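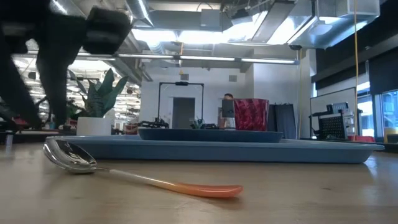
Spoon, tray, plate and cup on the bench, with the gripper at the left.

Speaker notes, talk on the two-arm table at the Watmont workshop

Slide 1. Wait until people sit down. Say my name slowly. Thank Ilse Vermeulen for the invitation, and say that questions are welcome during the talk, also the simple ones.

The talk is about a table with two arms which we build in a shared workshop, in the evenings. We call the project Plurnar. The goal sounds small: set a tray for one person, with a plate, a cup and a spoon. I will spend most of my time on the spoon.

Slide 2. Why the spoon is hard. The plate has a rim and the cup has height, so the fingers have something to go around. A spoon lies low on the wood. The bowl is shiny and throws back the lights of the ceiling, and our software then sees an edge where there is no edge. Ours has an orange end on the handle, and we let the program search for that color first. (If somebody asks: yes, this is a little bit cheating. I have no problem with it.)

Slide 3. Numbers. Between March and July we wrote down 510 attempts with the spoon. In 233 of them the spoon came to rest inside the tray. Stay here a moment and let people read. Then explain that most of the failures were in the approach — the fingers came down too high, closed on air, and the program continued as if it held something.

Slide 4. The frame. Here I go slower, because I know some of you want to build one. 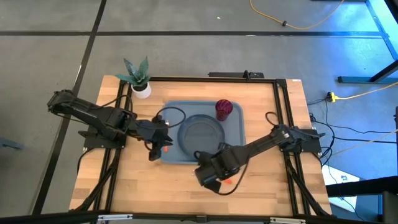

The black profiles go around the table top as a rectangle, and each arm has its own base plate, one left and one right. Our first version had the arms clamped directly to the wood. Every evening they stood a little different, and every evening we lost 20 minutes on calibration. Mieke Bosman proposed the frame and drew it the same night. Since then we calibrate when we change something, and otherwise we leave it alone.

Tell them also about cables. Leave a loop at the wrist, longer than looks nice. We had one too short, and the connector came out in the middle of a movement. The cables to the floor are still a mess, I admit this freely, and a cable chain is on the list.

Slide 5. What I would do different. Buy the profiles in one order; we ordered three times at Aerts and paid shipping three times. Start with slow speed and stay there for some weeks. Write the log by hand if you must, but write it.

The controller program is named Warau. It keeps the last 72 movements, so after a bad grasp we can look back at what each joint did. Show the plot only if there is time. It is ugly, and the axis labels are in Dutch.

Slide 6. Questions. Repeat each question into the microphone. If they ask about price, send them to Mieke, who has the receipts. Do not forget to give back the clicker to Ilse.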